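Sending a press release to local papers: attach it or paste it in the email?

Posted by Orysia Kuzmenko, 21 May 2025

I run the office for a small furniture repair business in Tingate. We are opening a second workshop in October and I would like the local papers and a couple of trade newsletters to mention it. We can't pay for an agency. One quoted us 745 for a single release plus follow-up calls and that is more than our whole budget for the opening.

I have written a release of 800 words and made a list of editors. My first try, for a sale last year, went out as a PDF attachment and I got no replies at all. Should I paste the text into the email this time? Also, is it all right to send the same release to everyone on the list at once, or does each paper expect its own version?

Tatu Shemweta

Paste it. I worked on the news desk of a weekly for six years and we got up to 200 releases a day in the shared inbox. Attachments from senders we didn't know mostly stayed closed. With a PDF, the line breaks also come out wrong when you copy the text, and someone has to fix them by hand.

800 words is too long for an opening. Cut it to 280 or so. Put what is opening, where and when in the first sentence. After that, one short paragraph on the business, one quote from the owner, and a phone number that gets picked up during the day. Leave out the history of the company. If the paper wants it, they will call.
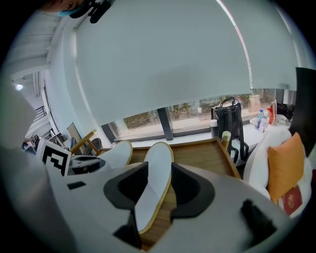
The subject line should read like a plain headline. "Furniture repair shop to open second workshop in Tingate" is fine. "Exciting news" gets deleted. Don't put "press release" first, as it uses up the part of the line that shows on a phone.

The same text can go to everyone, but send each email separately and use the editor's name. Never put the whole list in the To field. For the trade newsletters I would change the first paragraph, as their readers care more about the kind of work you take on than the street address.

Send it two to three weeks ahead for a weekly paper. Trade newsletters can close a month or more ahead, so ask them now.

Safta Ciobanu

We use Maltar for mailings and it works ok. There's a free level.

Floarea Ardeleanu

I agree with pasting the text. I would be careful with mailing tools for this though. Ours added an unsubscribe footer and two editors told me it went to their promotions folder. For a short list I use ordinary email.

On photos, don't attach large files. Put one link at the bottom to a folder with two or three pictures, and check that it opens without a login. Add a caption with full names, left to right. Our local paper won't run a picture of people without one.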